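Reference > Materials > Surface features > Crease

Crease

18 comments | 259 shares

A crease is a line or narrow ridge left in a flexible material where it has been folded, pinched, pressed or squeezed. Creases occur in cloth, paper, leather, rubber, soft plastic and padded goods. They may be made on purpose, as in a pair of dress pants, or appear through use and storage. A crease differs from a seam, where two edges are joined, although the two can look alike on a smooth surface. 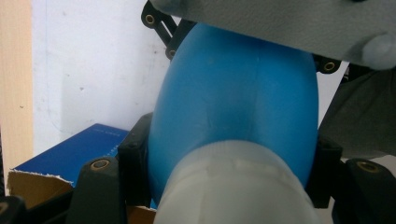
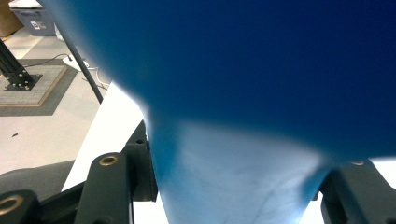 Blue surfaces with fine lines: one faint and vertical, a crease or a seam, near the middle of the first; several thin, dark creases on the pale lower part of the second.

Formation

When a sheet is bent, the material on the outside of the bend is stretched and the material on the inside is compressed. If the bend is gentle, the sheet springs back when released. If it is sharp, fibers or layers on one or both sides are pushed past the point of full recovery and a line remains. Thin sheets can be bent more tightly than thick ones before this happens.

Pinching produces a different pattern. Material gathered between two surfaces has to go somewhere, and it usually buckles into short folds that run away from the point of pressure. The folds are often deepest close to the pinch and fade into a smooth area farther off. In hollow or filled goods such as cushions, the surface may also dimple.

Time, heat and moisture all affect how well a crease holds. A cotton shirt folded for an hour may hang out flat by evening, while the same shirt packed in a suitcase for a week will need ironing. Damp fibers move more easily and set in their new position as they dry.

Types

Pressed crease. Made deliberately with heat, steam or weight. Found on pants, pleated skirts and table linen.

Fold line. Left by storage. Tablecloths, maps and shower curtains commonly show a grid of fold lines when first opened.

Pinch crease. Short and irregular, caused by gripping or by a clip, clothespin or drawstring.

Wear crease. Builds up where an item bends again and again, as across the toe of a shoe or at the elbow of a jacket. In coated materials this is often the first place to crack.

Crush mark. A patch in velvet or other pile fabric where the pile has been flattened. It is sometimes classed separately, as the backing may not be folded at all.

Appearance

Creases are seen mainly through changes in light and shade. One side of the line faces the light and the other turns away from it, giving a thin dark line next to a paler one. Light from the side makes creases stand out, and even light from the front tends to hide them. On a glossy surface a crease breaks up the reflection and can be noticed even when it is very shallow. Matte surfaces are more forgiving.

Color matters as well. Fine lines are usually easier to find on pale and mid-toned goods than on navy or black ones, where the shadow has little to contrast with. Prints and heavy textures conceal creasing, one reason they are used for upholstery and travel clothing.

Removal

Cotton and linen are ironed while slightly damp. Wool is steamed and left to hang. Polyester needs a cool iron and a pressing cloth. Soft vinyl can often be relaxed by laying it flat in a warm room, but direct heat may mark it permanently. Paper is dampened very lightly and dried under weight between blotters. Leather creases can be reduced with conditioner but seldom disappear.

Foam and rubber goods should be left unfolded and without weight on them. If the line is still visible the next day, the material has probably taken a set.

Prevention

Rolling spreads a bend over a longer distance and leaves fewer marks than folding. Where folding cannot be avoided, tissue placed inside the fold makes the curve wider. Stored textiles can be refolded along different lines from time to time, often in June and again before winter.

See also

Pleat; Seam; Wrinkle resistance; Compression set

Reader comments

Bláthnaid Egan
The bit about refolding along different lines is good advice. My mother's tablecloth finally split right down the old fold and it had hardly been used.

Kacper Jabłońska
Would add bookbinding cloth under removal. Steam will lift it off the board if you aren't careful.

Diarmuid Ó Néill
Is a compression set really a crease? I'd have put it in its own article.

Hélder Esteves
@Diarmuid it does have one, linked under See also. They overlap a bit.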